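Back in Ganstead, and it still holds up

May 28, 2023
by Pillai

I finally went back to Grumach this weekend, the little puzzle platformer I lost most of November to, and wow, the new map pack is so good! Five extra areas, all hanging off the old harbor level, and the first one (Ganstead) has a moving-tide trick that had me grinning the whole way through. You flip the tide, the bridges sink, and suddenly the walls are your floor.

I died about 300 times. Worth it.
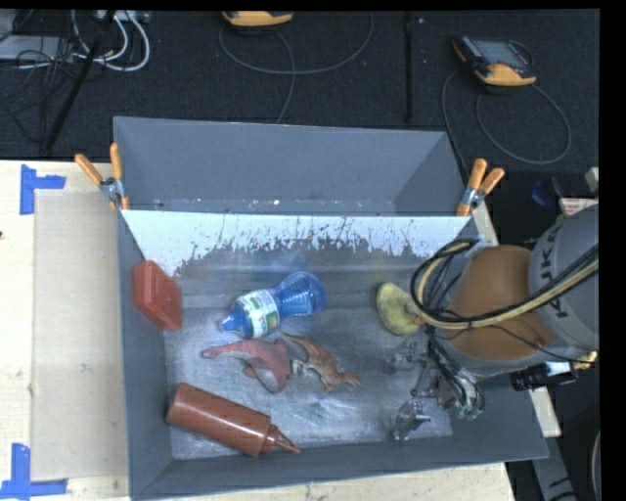 Last modified: a few hours after posting

The music deserves a mention too. Grustbridge gets a slow accordion version of the title theme, and if you stand on the pier long enough a second part comes in. I left it running while I made dinner!

My one gripe is the save points, which are still too far apart in the last two areas. My old save file loaded fine though, with all 600 shells still there, so I could jump right in. Next up is the time trials, and I'm going for gold on every one of them.

Recent posts
Grumach: my favorite secret rooms
Two weeks with a new controller
What I'm playing this spring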